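The Hand That Wouldn't Let Go

By Kerstin Eide
18/05/2021
20 shares | 5 comments

I've been pinched by a car door, a lawn chair and a very angry goose, but until February I'd never been pinched by software. I was visiting the robotics lab at Rarncombe, where a small team is teaching a humanoid hand (they call it Kitby) to move fruit from one dish to another. Sounds easy, right? My toddler can do it, mostly.

On the simulator, Kitby was a star. It had run the apple job 1613 times without dropping below a passing grade, and everyone was in a great mood. Then they loaded the same program onto the real hand, and on the fourth try it closed around the fruit and kept closing. Juice everywhere! Somebody hit the stop button, the motors cut out, and the fingers stayed locked exactly where they were. I reached in to help - dumb, I know - and got the side of my thumb wedged between a black knuckle and what was left of a Granny Smith.

I was fine, just sore and sticky. But it took four minutes to get me loose, and that's a long time to stand there making small talk with a robot.

So back they went to the simulated table, with its pink plate and its teal bowl, to hunt for the trouble.
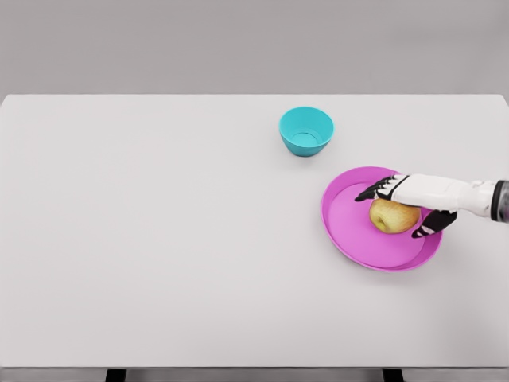
Kiyoshi Takeda thought the apple itself was to blame, or at least the computer's idea of one: the model fruit had been set up as hard as a billiard ball, so the fingers could push as much as they liked and never learn that pushing had a cost. He also told me, pretty bluntly, that he worried more about the stop button than the squashed fruit, and that a hand which holds its grip when the power goes should come with a way to open it by hand.

I'm with him on that. The grip limit was a quick fix, a few lines in the control code they license from Flernunier. The release took longer. They ended up ordering a little lever from a shop in Pacheco, and it now sits on the outside of the real wrist, painted orange, where even I can find it. There's a new rule on the door too: no fingers past the tape until the light goes off.

I went back last week and watched it move five apples in a row. I kept my hands in my pockets.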